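Small Office Forum > Daily Life at Work > Rules and Habits

Indoor shoes at the office: can you ask adults to change at the door?

I would like to hear from people who work in offices with carpet. We moved into new rooms in Dollville after many years on a hard floor, and now I am thinking every day about shoes. At home I never walk on the carpet with the shoes from the street. At work everybody does, and I do not know if I am too strict or if the others are too relaxed. Heavy soles with tread are my main worry, more than the ordinary flat ones.
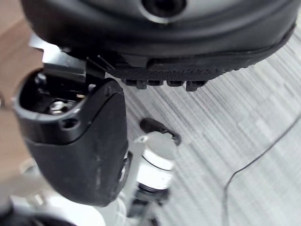 greyfloor
Thread starter, office manager
Posted 8/5/18

I should explain a little more. We are a small company and we do the bookkeeping for shops. The landlord had the carpet put in new before we came, a Viltex one with low pile, and in the contract it is written that we pay if it must be replaced before the end of the lease. So it is also a question of money and I do not ask only from my own taste.

My idea was to put a bench and a rack near the entrance and ask everybody to keep a second pair at work. Clean shoes of any kind, they do not need to be slippers. I told this idea to my colleagues at lunch. Two of them liked it, one laughed, and one said that she would look for another job before she would work in slippers. I think she was joking but I am not fully sure.

My questions are these. Has somebody done it in a normal office, with clients who come to visit? Did people follow it after the first month? And where do you put the shoes so that the entrance does not look like a school?

mapleroute
Member

I work in exactly such an office. It was the rule before I was hired and it was written in the letter they sent me before my first day, so I brought a pair with me and never thought more about it. I believe it is much harder to start it later with people who have a habit already.

Clients do not change. We have a long mat at the door and that is all we ask from them. If you ask a client to take off his shoes he will remember only this from the meeting.

pencilbox
Member

I am sorry, but I am against it. People have reasons for their shoes which they do not want to explain to the manager. I wear insoles from the doctor and they fit in one pair only. If my boss asked me to change, I would have to tell him about my feet, and this is not his business. Other people have a hole in the sock, or they feel small without the heel.

A carpet in an office is made for walking. Buy a good mat, let the cleaning company come more often, and leave the feet in peace.

greyfloor
Thread starter, office manager

Thank you both. The point about the insoles I did not consider and I am glad that you wrote it. I would of course not force anybody. But if it is voluntary, I am afraid that the same persons who care already will change, and the person with the muddy boots will not.

Is there any difference between soles? I have the feeling that small stones get stuck in the deep kind and then come out on the carpet.

old_cobbler
Senior member

Yes, there is a big difference. I repaired shoes for many years, the last of them at Baysal before I retired, so I can say something here.

A smooth leather sole carries very little inside. It carries dust and water on the surface and most of this stays on the mat after a few steps. A rubber sole with blocks holds the dirt in the gaps between the blocks, and it comes out slowly, when it is dry, and usually under the desk where the person moves the feet. It is this dry sand which damages the carpet. You do not see it, it goes down between the fibers and works like sandpaper each time the chair rolls over it.

But please do not tell people to buy smooth soles for the winter. They will fall on the ice and then you will have a bigger problem than the carpet. Let them wear what is safe outside.

If you want to clean a sole with blocks, use an old nail brush and do it dry. Water makes the sand into mud and then you carry the mud. For the stones, a wooden stick is better than a screwdriver.

pencilbox
Member

With this I can agree. A brush at the entrance I would use myself. It takes no time and I keep my own shoes on.

fernandpaper
Member

We had the rule in my former office in Cambridge and it ended badly, so I will tell the other side. In the beginning all shoes stood on an open rack by the door. It smelled. I say it as politely as I can. In summer it was not so terrible but in the rainy months the rack was wet all day and it was the first thing that a visitor noticed. Then somebody took the wrong black shoes home, and the owner had to go to the train in his indoor ones. There was a long discussion by e-mail with everybody in copy.

After this the rule was still on the paper by the door, but in reality it was gone by September.

greyfloor
Thread starter, office manager

The e-mail I can imagine very well. So an open rack is a bad idea. What about a closed cabinet?

mapleroute
Member

Closed is better for the eye. Only do not put wet shoes inside and shut the door, this makes the smell worse. In our office the outdoor shoes stand on a plastic tray behind a screen and the indoor pairs are in the cabinet. The indoor pairs are dry always, so there is no smell.

We use low cabinets in light wood, the type that many offices have along the wall for paper. One shelf is enough for 4 pairs if you put them heel to toe. You can get them with a lock and key, though we never lock ours. The top is useful too, cables and small devices end up there in every office I have worked in, and it is a good height for a plant.

One practical thing: write something on the tag of each key before you need it. We had keys with empty tags and lost a whole morning with trying them in all the doors.
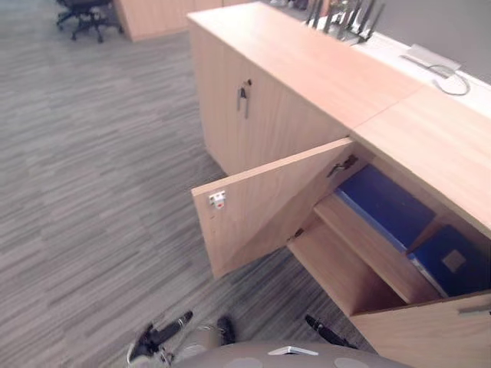
Re: Closed cabinets, and a small list from me

old_cobbler
Senior member

I add some points about keeping shoes in such furniture, as I have seen many pairs which suffered from it.

Leave a gap. If the cabinet has a solid back, open the door in the evening for a while. Leather needs air even when it feels dry.

Do not put the shoes directly on the wood. A sheet of thick paper is good and you can throw it away.

No shoes above the files. It sounds clear, but I have seen contracts with sand between the pages.

Shoe trees are nice to have, but for a pair that is used only inside I find them unnecessary. Newspaper does the same work.

pencilbox
Member

And who will open the doors each evening? In my experience such a duty goes to the youngest woman in the office. Please think about this also when you make the rule. If it is a plan of the manager, then it should be the work of the manager.

greyfloor
Thread starter, office manager

You are right, and I will do it myself. I am the last one to leave on most days anyway.

fernandpaper
Member

I still think that you will be disappointed, but your version is softer than what we had. We even had a sign with capital letters and a picture of a boot with a red line through it. I took it down on my last day and I still have it.

Have you asked the landlord what "replaced" means in the contract? Normal wear is often treated differently from damage. I would clear this up before I bought any furniture.

greyfloor
Thread starter, office manager

I asked him today. He said normal wear is not our problem, only stains, burns and holes. He was even a little surprised about my question. He said the same carpet is in a dentist's waiting room of his and there it has been lying for 6 years.

So the money part is smaller than I believed. I feel a bit foolish now, but I still do not like the sand.

My plan for the moment: a longer mat inside the door, a dry brush on a hook, and one empty shelf for those who wish to leave a second pair. Nothing is required and there will be no sign. The vacuum cleaning will be 3 times a week and not 2, and I will ask them to pull the chairs away from the desks first.

mapleroute
Member

Sounds reasonable to me. For the mat, take one which is long enough that each foot touches it twice. The short ones are only decoration.

old_cobbler
Senior member

A good plan. Buy a brush with natural bristles. The cheap nylon ones bend in cold weather and after this they clean nothing.

pencilbox
Member

I withdraw my complaint. Which brush do you mean, the kind for the hands or the big one for floors? I want one for my apartment too.

old_cobbler
Senior member

The kind for the hands, with a short handle. Any hardware store has them.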